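Moving the kitchen, part two

The quote from Lorach came back in June at $3198, which was more than I wanted to spend on cabinets. Yen-ting Choi next door told me to ask for the plain doors and no soft-close drawers. That brought it down to $2184. I said yes on Friday.

I have been keeping a list of what goes where. Plates go near the sink. The flour stays low, away from the stove. My sister thinks I should give up the tall unit and get a bench, but there are 4 of us and we need the storage.
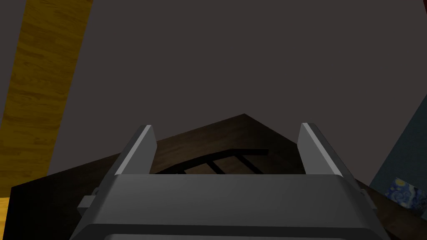
Two fingers, open.

The old shelves came down more easily than I expected. Two of the wall plugs pulled out big lumps of plaster, so I have filling to do before I can paint. I bought one can of off-white and will probably need another.

Delivery was another $233, paid up front. The fitters want the floor clear by eight in the morning, so the fridge is going in the hall.

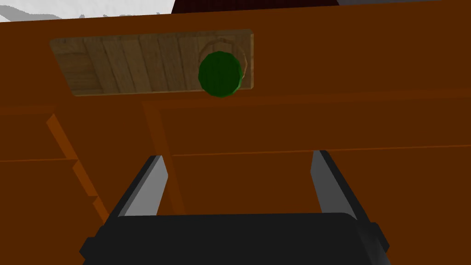
Orange-brown wooden cabinet.

I still need to pick handles. Aisling Nic Aodha is lending me her drill for the holes.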